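Campaign Office Safety Walk-Through: My Checklist, With Comments
February 18, 2022

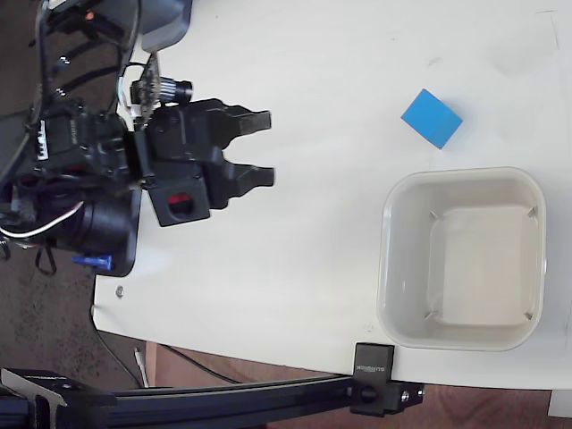
I've done this walk-through for every campaign office I've worked in, and Stela Cârstea's run for state senate makes number seven. We moved into the old Brultix storefront on a short lease, the primary is coming up fast, and I'd like everybody to get to it in one piece! Comments are mine unless I say otherwise.

DOORS AND EXITS

Front door opens fully from inside: OK.
Back door opens fully from inside: FAIL. Fourteen cartons of door hangers were stacked against it. I moved them myself (my back says hello). Please stack along the north wall from now on, Gregor, I'm looking at you.
Exit signs lit: OK, both.
Ramp clear: OK, but yard signs keep creeping onto it. Wire stakes at ankle height are nasty.

ELECTRICAL

No power strip plugged into another power strip: FAIL. The phone bank had three in a row. I pulled them apart and Yufang is asking the landlord about another outlet.
Space heaters: one found under the call desk. I know it's freezing back there, I know, but it goes home tonight. Bring a sweater.
Coffee maker off at closing: mostly. Twice last week it was still on when I came in. Added to the closing sheet.

FIRE

Extinguishers tagged and in date: one OK, one expired in December. Replacement ordered from Stamano, should be here before the next canvass launch.
Smoke alarms tested: OK. Sorry to whoever was on the phone with a voter.
Occupancy: we had a packed house for the debate watch party and people were standing in the hallway. Next time we use the union hall.

DOOR KNOCKING

Everyone goes out in pairs: OK on weekends, shaky on weeknights. Kanokwan sent two new people out solo because their partners were no-shows. Put them on phones instead.
Reflective vests: 12 on the hook, all usable.
Dog notes in the walk lists: needs work. "Dog" doesn't tell me much. Loose, fenced, friendly, big? Write it down.
Check-in text at the end of each shift: OK.

SECURITY

Front camera recording: OK.
Rude mail: open at the desk by the window, keep the envelope, log it. If it names Stela's home street or her kids, it goes straight to Flora Hepburn and she calls the police.
Keys: one set still unaccounted for. Check your coat pockets, please.

I'm back to recheck the two FAILs and the keys before the next launch.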